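The Thursday Shirt

Aisyah Halim had 2 grippers, a square white table and one red T-shirt with a tractor-like cartoon on it. Ollau sold the folding kit for 3600, lessons extra, and Govgate wanted a review by November. Her job was to teach it to fold.

She took the near edge in both grippers and started again.
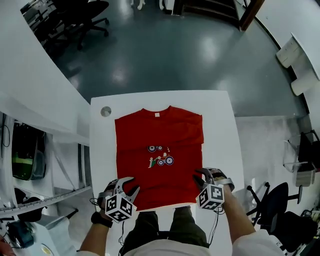
The Ollau kit at work on a child's favorite, shirt 800 of 1000.

The manual said to fold the way you would at home. At home she folded badly. Her mother, Prilline, used to redo every shirt after her and say nothing, and that was worse than being told.

She pinched the cloth and felt it bunch through the handles – a small, stubborn lump.

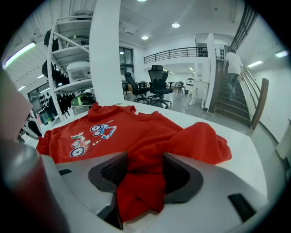
"Are you fixing that one?" Liew asked from his desk.

"No," she said. "I'm leaving it in."

She wrote her note for the review: grips well, tires the wrists, learns whatever you give it. Then she smoothed the collar with the side of her hand, the way Prilline did, and reached for the hem.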